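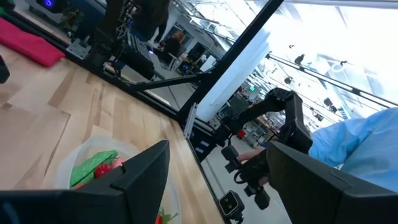
## 6. Inviting your team to Clarkon

You need an owner account to send invitations. The Starter plan covers up to 50 members.

1. Open **Settings > Team** and click **Invite**.
2. Enter one work email per line.
3. Pick a role – Founder, Staff or Investor.
4. Click **Send**.

**Note:** Links expire after 2 days. Resend them from the **Pending** tab.

**Caution:** Investors can see every shared board report, including old ones. Check your report settings before you add them.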